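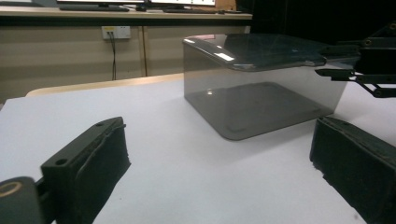

Tinted storage box with lid, on the white table.

Flallville Residents' Forum – Shared Kitchen – Care of glossy surfaces

Niseo_Office
Residents are asked to wipe the gray and smoke-tinted surfaces with a damp microfiber cloth after use. Scouring pads are not permitted. This applies to storage boxes as well as to appliance fronts.

grirkitz14
I respectfully disagree on the damp cloth. Water alone leaves smudges on a glossy panel, and they show badly once sunlight comes in.

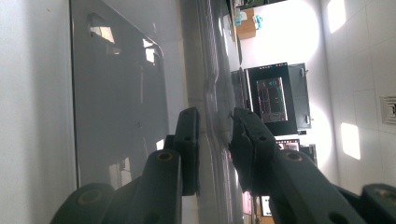 A drop of dish soap removes them. I then dry the surface with a second cloth – always along its length.

unit519
Soap leaves a film if it is not rinsed. I would support the original notice, with the cloth changed every 2 or 3 days.

Luo_Desk
Both methods are acceptable to this office. Our concern is metal handles, which are often skipped when the panel beside them is cleaned.
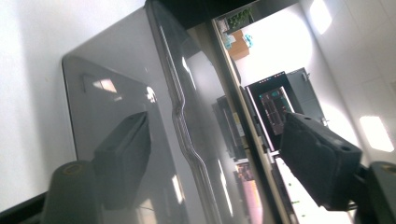 Please wipe the full length, including any bends, and dry the mounting points. Spray should go on the cloth and never directly on a door.

grirkitz14
Agreed as to handles. I maintain my position on soap.

Niseo_Office
The notice will be amended to allow one drop of soap, followed by a rinse.

Last updated: May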